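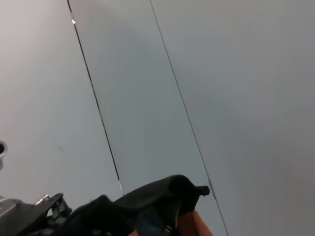

Notebook > Grippers > Trial kits > Skomora

Dec 15, 2019
Posted by: bench 2

Second go with the Skomora gripper kit, the one Stamico wants us to decide on by January. Soft stuff today, black fabric mostly, and I like how the fingers close on folds! Setup took me 47 minutes (the quick-start card is hopeless).

Wrist camera sits on its bracket above the flange, black fingers below.
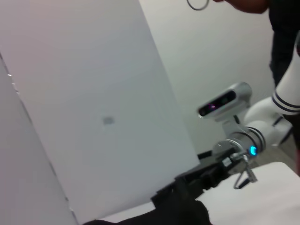 Price and what's left

Quote is 1,311 with the spare fingers – Condier was cheaper but no camera bracket. Still to do: grip force at 55 percent, then ask about the warranty.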